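Lindale Home Forum > Kitchen and Dining > Everyday crockery: plastic or ceramic?

wubshet_k
Posted 06/01/2026

Hello everybody. I would like to ask for your opinion before I spend money. In December we broke two more of our ceramic dinner plates, and now there are not enough of the same kind for a full table. My wife wants to buy a new ceramic set from Jivudar. I am thinking of good plastic for weekdays and keeping the ceramic for guests. We have two children, and the floor in our kitchen is stone tile, so whatever falls is finished.

Does plastic become ugly very quickly? And is it true that it keeps the smell of food?

marrowfat
Posted same day, 10:14

Go ceramic and buy cheap. Charity shops are full of plain white plates. When one breaks you replace it and you don't cry. I have tried plastic and after one winter of curry it was the colour of a traffic cone.

ZMekonnen
Posted same day, 11:40

I must disagree a little with marrowfat. My name is Zewditu Mekonnen and I have cooked for a family of five for many years, with both materials. Plastic becomes ugly when people treat it like ceramic. They scrape it with a knife, they put it in the microwave with oily sauce, and they leave tomato on it until morning. If you avoid these things it stays decent for a long time.

My advice is to choose strong colours for the things which meet sauce, and to use white only for bread, rice and fruit. Mixing is also fine. I do not think that a table must match.

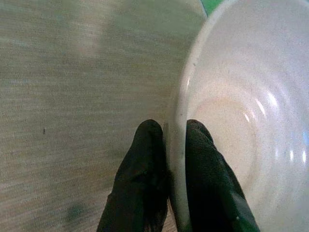
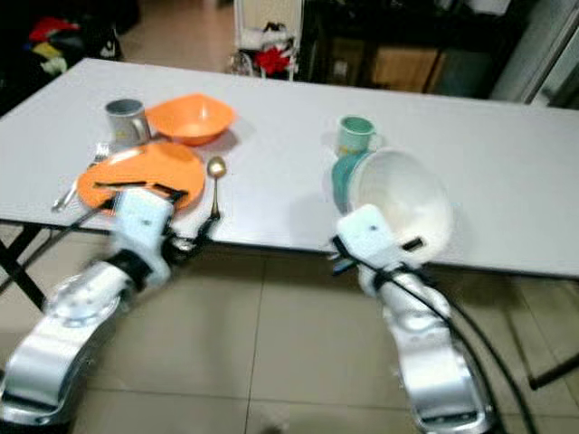 Orange plate and bowl together with a grey metal mug. 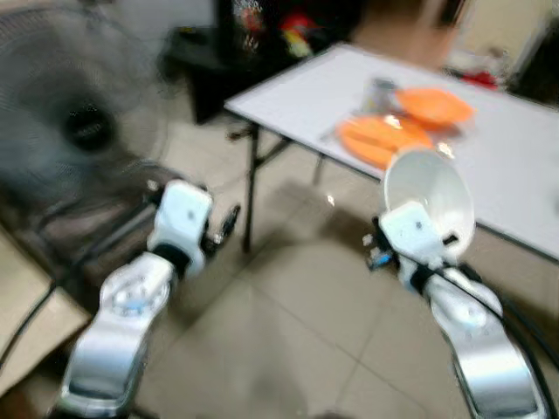

Regarding the smell, it is mostly a problem of lids and storage boxes, and open plates have it much less. Wash with warm water and a little bicarbonate, dry well, and do not stack them while they are damp. Turmeric is the exception. For turmeric I have found no cure except a few sunny days on the window sill, and in our climate you may wait a long time for them.

tealeaf_271
Posted same day, 12:05

Agree about turmeric. Disagree about not matching! I am a grown woman and I want my plates to look like they know each other.

What I don't like about plastic is the weight. The plate slides away when you cut meat. My son once sent a whole sausage across the table.

ZMekonnen
Posted same day, 12:31

tealeaf_271, you are right about cutting, I forgot to write it. For meat that needs a knife I also take a ceramic plate. Plastic is for soup, pasta, porridge and everything that is eaten with a spoon or a fork only. A damp cloth under the plate helps with small children.

marrowfat
Posted same day, 13:20

So you need two sets anyway. In a small kitchen that is the whole cupboard gone. This is my point.

wubshet_k
Posted same day, 18:52

Thank you all. The cupboard is indeed a problem, we have only one shelf for plates and the big serving dish lives there also.

Has somebody tried enamel? A colleague from Civham says it does not break, but I am afraid of chips in the surface.

tealeaf_271
Posted same day, 19:30

Enamel chips if you drop it on stone, yes. It still holds food afterwards, but the bare spot will rust if you leave it wet. And it gets very hot to hold with soup in it, so I would not give it to little ones.

ZMekonnen
Posted same day, 20:08

I would not buy enamel for children either. wubshet_k, perhaps you can begin with plastic bowls only. In my house bowls are broken more often than plates, and they go inside each other so they need little space. Keep the ceramic plates you have, and see after a few months if you still miss the others.

wubshet_k
Posted same day, 20:45

This sounds reasonable and I think my wife will accept it. She asks me to write that she has chosen the colour already, and it is not orange.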